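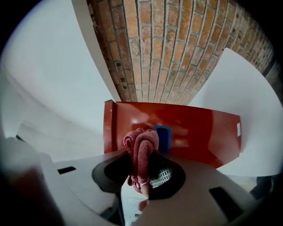 Brick and white in the back room.

I have been in this house for 15 months now and I finally feel ready to write about the thing that took up most of last winter, which was learning to repoint old brick. A few people asked about it after my last post, mostly people who have also bought old houses and found sand on the floor every morning. I am not a mason. I work in a payroll office and I had never mixed mortar before I moved to Brirkstead.

The house was built by a man who worked for the brickyard at Ruvside, or that is what the neighbors say. The yard closed a long time ago and there is a feed store on the site now. The bricks from there are soft and they vary a lot. You can scratch some of them with a key. Others in the same wall are so hard that a drill bit skates across them. I've been told the soft ones sat at the outside of the kiln.

The wall I learned on is the outside wall of the shed, facing the alley. Ottmar Ehlers, who lives two doors down and laid brick for most of his working life, told me to start there and leave the house alone until I could do a square yard without making a mess. I did a square yard. It was a mess. I raked it out and did it again the next weekend, and the second one is still there and looks fine unless you know where to look.

The first thing I got wrong was the mortar. I went to the store and bought a bag of ordinary premixed stuff, gray, very strong. Ottmar looked at the bag and told me to take it back. Old soft brick was laid in lime mortar, and the lime is softer than the brick. Water gets into any wall, and it has to get out again, and it goes out through the joints if the joints will let it. If you fill them with hard cement, the water goes out through the face of the brick. Then it freezes in there and the face pops off. You can see this on half the houses on my street. Somebody did a tidy job with cement thirty or forty years ago, and now the joints stand out like a grid with the brick worn back behind them.

So I bought lime. There are different kinds and I spent too many evenings reading about them. I used a natural hydraulic lime, the weaker grade, with sharp sand. The mix was one part lime to two and a half parts sand by volume, measured with the same bucket every time. I used hardly any water. It should hold together in a ball when you squeeze it and not leave your glove very wet. My first batches were like cake batter and they ran down the wall.

Getting the old mortar out takes longer than putting the new mortar in. I would guess three times as long. I used a plugging chisel and a small hammer. I tried an angle grinder for one afternoon and cut straight into the edges of five bricks before I put it away. On thin joints the grinder is wider than the joint. Where the old lime had turned to sand I could rake it out with a bent screwdriver, but where somebody had patched with cement it came out in chips the size of a fingernail. You want to go back about twice as deep as the joint is high. Then brush it, then blow it or vacuum it, then wet it.

The wetting is the part I skipped at first. Dry brick sucks the water out of the lime before it can set and you end up with powder. I used a garden sprayer, the kind with a pump handle, and went over each section the night before and again right before I started. The brick should be damp and dark with no water standing on it.

For the filling I used a hawk and a narrow pointing iron. You hold the hawk right up under the joint and push the mortar off the back of it. It is slow and then it gets less slow. By the end I could do a section the size of a door in a morning. When it has stiffened enough that your thumb barely marks it, you go over it with a stiff brush, tapping with the ends of the bristles. Tapping closes up the little cracks and gives it the rough surface you see on old walls. Ottmar was very firm about the tapping. He also made me hang damp burlap over everything for a week and keep spraying it, which I thought was overdoing it until I left one corner uncovered and it cracked.

Frost is the other thing. Lime should not freeze while it is young. I started in the fall, later than I should have, and had to stop when it got cold. I did interior work through the winter and went back out in March, and even then I was putting old quilts over the wall at night. If you are planning a job like this, start in late spring.

Money. The shed and the two bad walls of the house came to 1339 dollars in materials and tools. The lime was the biggest part of that. I could have saved some of it by not buying three different pointing irons. The one quote I got from a contractor was a good deal more than I had, and he planned to use cement, so I didn't call him back.

Heledd Pumphrey at the library in town helped me find the old insurance maps, and those were useful in a way I hadn't expected. They mark brick buildings in one color and frame buildings in another, and on the older map my kitchen is marked as frame. So the kitchen wall is later than the rest, and that explained why the mortar there was so different. It is harder and has some cement in it from the start, and the brick is harder too. I left it alone apart from the worst joints under the window. I would recommend looking at the maps to anybody with an old house. Ask at the desk, because they are not on the shelf.

I also replaced bricks. I needed 22 or so, and new ones looked wrong, too even and too red. Tõnu Sakalauskas had a pile behind his garage from a chimney he took down, some 400 of them, and he let me pick through it for the price of helping him stack the rest. That took a full Saturday and I couldn't close my hands on Sunday. Cleaning lime off an old brick is easy, it falls away with a few knocks of a trowel. If it doesn't fall away it was cement, and you might as well put that brick in the garden path.

A few things I would do differently. I would wear goggles every time, even for the small jobs, because lime in the eye is serious. I would wear better gloves. I'd mix smaller batches. I would clean the tools before lunch and not after. And I would take notes on which mix went where, since there is a patch by the back steps that came out paler than everything around it and I have no idea what I did.

I have not decided about the inside walls. My sister thinks I should plaster over the brick and be done with the dust. A couple of coats of limewash would hold the dust down and would be much less work, but I like the color the way it is. Next on the list is the chimney, and for that I will need a scaffold and probably Ottmar standing at the bottom of it.

If you have used limewash over old brick indoors, please leave a comment and say how it has held up, especially in a room with a stove.

This site uses cookies to remember your preferences and count visits. By continuing to browse you agree to their use. Accept | Read more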